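Chapter 8
Money and Control in the Household

Violence within the home is often taught as a matter of injuries and police call-outs. Earlier chapters have followed that order, partly because the law did so for many years. This chapter turns to a form of harm that leaves no bruise and may go unnoticed by neighbours, colleagues and even close relatives: the control of one partner by the other through money.

The term used here is economic abuse. It covers the withholding of wages, the running up of debts in another person's name, and interference with work or study. It also covers the demand that every small purchase be accounted for.

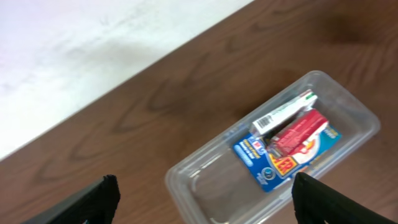 Students should take care to separate economic abuse from ordinary disagreement over spending. Many couples share a single account, and many leave the bills to one partner by consent. The test applied in this chapter is whether the other partner could ask a question, see a statement or change the arrangement without fear.

The main case material is drawn from the Brilleck household study, in which 70 women were interviewed over 12 months. All had left a partner before the first interview. Their accounts are used with permission, and identifying details have been altered.

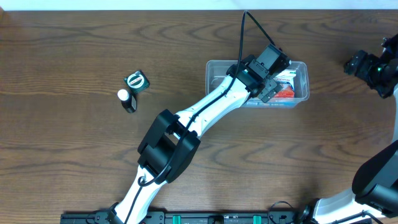 Of those interviewed, 17 had no bank account in their own name at the time of leaving. Others held an account but had never been given the card. Several described handing over their wages as a habit formed early in the marriage, at a stage when it had seemed a sign of trust. Section 8.2 considers how such habits harden, and why the point at which they become abuse is difficult to fix – even for those who have lived through it.

Section 8.3 deals with debt. A debt may follow a person long after the relationship has ended, and lenders differ widely in their response when told that a signature was obtained by pressure.

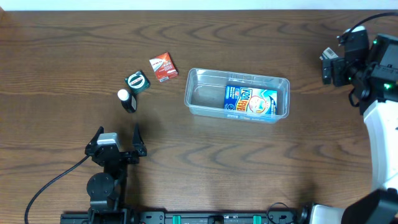

The final sections look at the help available. Two local schemes are compared: the advice desk at the Essien Centre and the Uro emergency loan fund. Their rules on proof differ, and the reader should note which documents each requires at the first meeting.
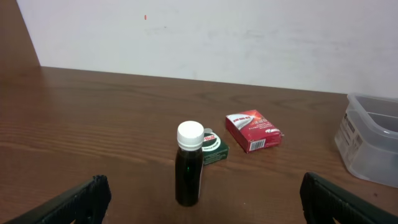
One woman interviewed in Rollilside objected to the word "abuse" altogether. She had been kept short, she said, as her mother had been kept short, and it was years before she thought of it as anything but marriage. "I knew the price of everything," she added, "and I had to ask for the bus fare."

Her objection is taken up in Section 8.1, which should be read together with the definitions in Chapter 2.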